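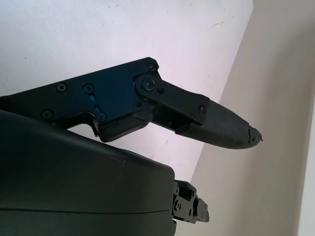

Student Projects / Interiors and Storage

30/07/2019
By the Osside project group

Storage and Wall Use in a Small Shared Workroom

1. Purpose

The Osside workroom is used by two course groups on alternate days. Complaints collected in January concerned mostly the same thing: materials left out by one group had to be moved by the next before work could start. The project was set up to measure how long the changeover takes and to test a different layout of shelves and bins.

2. Starting condition

Storage consisted of one Jamo shelf unit with open shelves and a set of Bako bins kept under the bench. The bins were unlabeled. Small hardware, tape and hand tools shared the same bins, and long stock stood in the corner behind the door. The bench measured 262 cm along the wall, of which only the middle part was normally free at the start of a session.

3. Method

Changeover time was taken from the moment the first person entered until the bench was clear and the tools for the day were laid out. We logged 13 changeovers with the old layout and the same number with the new one. Times were written on a sheet by the door. Sessions where fewer than three people were present were left out, as were the two days when the floor was being cleaned.

The new layout followed these rules:

– Anything used in every session is stored between knee and shoulder height.
– One type of item per bin, with the label on the short side.
– No storage on the floor within 700 mm of the bench.
– Unfinished work goes on the top shelf, with a date.

Bins were fixed to a Skorkico rail screwed to the wall above the bench. The rail came with plugs for solid walls, but the wall behind the bench is board on studs, so we moved the fixing points to match the studs. This left one end of the rail with an overhang of 200 mm. We did not hang full bins on that end.

4. Results

The median changeover dropped from 19 minutes to 11. Most of the gain came from the bench being clear at the start – laying out tools took nearly as long as before. The longest single time with the new layout was 24 minutes, on a day when two bins had been returned to the wrong places and the contents had to be sorted again.

The top shelf filled up within two weeks. Dates were written on most items at first and on few of them later.

5. Problems

Labels on the short side cannot be read when the bins hang on the rail, only when they stand on the shelf. A second label on the front would fix this. The long stock still has no proper place. We tried laying it along the back of the bench, but it took up too much depth and was put back in the corner.

6. Further work

A second rail at the door side is planned if the wall can take it. The stud positions there have not been checked.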